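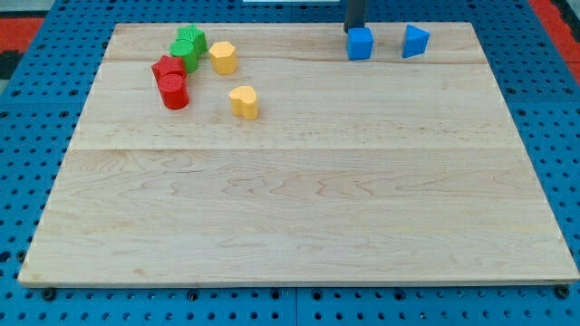
Colored shape blocks on a pale wooden board.

Hello again, puzzle people! April got away from me, so this one is longer than usual and a bit all over the place. Get a coffee.

First, the swap. We had 106 of you through the door on Sunday, which is our best turnout since we moved to the hall on Pomare Street, and by lunch you couldn't get near the jigsaw tables. I brought five puzzles meaning to come home with none and came home with seven. My husband has stopped commenting. If you picked up the lighthouse puzzle in the green box, please check the bag, as Nuala Brennan thinks one of her sky pieces from a different set went in with it. She'd love it back (it's the top left corner, so you can see why).

Now, the thing I really wanted to write about: sorting. I got talking with Abílio Cordeiro over the tea urn and we disagreed completely. He sorts by shape before anything else. All the pieces with two knobs go here, the ones with three go there, and he won't look at the picture on the lid until the edge is done. I've always sorted by color and gone hunting for whatever bit of the picture I like best, usually a door or a boat. He told me I was making life hard for myself. So I went home and tried it his way on a 2,000 piece harbor scene, the one with far too much water in it.

Well! For the first two evenings I was miserable. I had trays on the sofa, trays on the ironing board, and a cat who wanted to be in every one of them. But when I reached the water, where every piece is the same gray-blue and color is no help at all, I flew through it. I did the whole bottom third in one sitting and forgot to eat. I still think he's wrong about buildings, though. For buildings I want my reds in one tray and my creams in another, and I'm not budging.

A few of you asked what to put under a puzzle so you can move it off the dining table at supper time. I use a sheet of thick felt board from the craft store, with a second one on top if I have to carry it upstairs. Don't use the roll-up mats if your pieces fit loosely. I lost half a cathedral that way.

Next swap is the same place, doors at 10. Please write the piece count on a sticky note on the lid and say if anything is missing. One missing piece is fine by most people if they know beforehand! Little kids' puzzles go on the low table by the window, and we're short on those, so have a look in your closets.

Abílio is bringing his famous 2,809 piece map, which he swears is finished and glued, and I'm bringing cheese scones. Write and tell me how you sort. I'll print the best ones next time, even the ones that agree with him.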